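4.2 Comparison of grippers on the drawer and cupboard tasks

The two grippers, referred to below as Zunora and Saxena, were mounted in turn on the same arm and driven by the same controller, so that differences in outcome could be attributed to the fingers and their closing behaviour. Each gripper completed 600 trials at the Lelomthorpe laboratory. A further set of trials was discarded after a fault in the Ciren force sensor, leaving 1403 logged grasps once repeated attempts within a trial were included.

Force was limited to 20 newtons throughout. The Zunora fingers, being narrower, entered the drawer without touching its sides in most trials, but tended to rotate the cube on closing. The Saxena fingers held the cube square – an advantage when placing it – and were more often stopped by the drawer front. Neither gripper was favoured by the order of testing, which was reversed each Friday by Esben Mikkelsen.

Trials were scored from the fixed camera view. A grasp counted as successful if the cube was lifted clear of the surface and held for the full waiting period. Cases in which the cube was dragged before lifting were recorded separately and are reported in the next section. The layout of the bench is given in Figure 3.

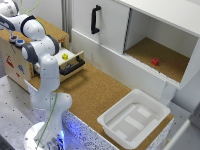

Does a wider finger always give a more secure grasp? Only when there is room for it to close; in confined spaces the narrower finger failed less often, even with its smaller contact area.

Figure 3. Bench layout, with the arm at left, the cabinet with its drawer open, the tray on the cork surface and the cupboard at upper right. One cube is in the drawer and another in the open compartment of the cupboard.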